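Home | Issues | Authors | Search | Contact

4. Teaching the Tool: What Changed for the Staff at Dinusberg
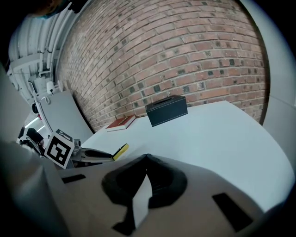
When we first came to the Dinusberg office, we had expected to spend most of our time talking about the machines, and we ended up spending most of it talking about people's afternoons. Steneo had by then moved part of its clerical and tidying staff over to demonstration work, in which an employee carries out an ordinary task with a hand-held gripper so that the motion can later be learned by an arm. The tasks are small ones: pick up a book, put it back, shift a box of tissues toward the wall and leave it straight. Figure 4 shows a work table from the point of view of the tool, with a closed red book and a black tissue box near the brick wall and the marker cube beside the finger.

Figure 4. Demonstration work at a white table, seen from the hand-held gripper.

Araceli Lozano had worked in the document room for many years before she changed over, and she was generous enough to sit with us on three separate visits. What she missed most, she told us, was deciding the order of things. In the old job she sorted the day as she liked — heavy folders in the morning, the mail after lunch — and in the new one a list came up on a screen and she followed it. Her shift target was 200 demonstrations, and she reached it on most days, but she spoke of it the way one speaks of a long staircase. She also said, and we were glad to hear it, that her hands had become very careful, and that she now set down cups at home as if someone were going to learn from it.

Others took to the work with real pleasure. Gøran Tangen, who came from the Rivadeneyra warehouse, liked being asked how he would go about a thing, a question he could not remember hearing in his previous post. He kept a notebook of grips that had gone badly and went through it with Siv Rustad, the shift lead, at the end of each week. Several of his notes found their way into the written guidance, among them the advice to come at a flat book from its open side, where the pages give a little.

We should say something about tiredness as well, for it came up in nearly every interview. Of the 98 employees who answered our survey, 40 reported a sore wrist or forearm in the first month. Rustad responded by shortening the stretches between breaks and letting people trade tasks among themselves, and the second change seems to have mattered more to them than the first. It gave back a little of the choosing that Lozano had described, and people remembered who had suggested it.

The question of what happens afterward was never far away. Everyone we spoke with understood that the demonstrations were meant to let an arm do this kind of work, and they held that knowledge in quite different ways. We return to it in Section 5, together with the interviews from Flaltidville.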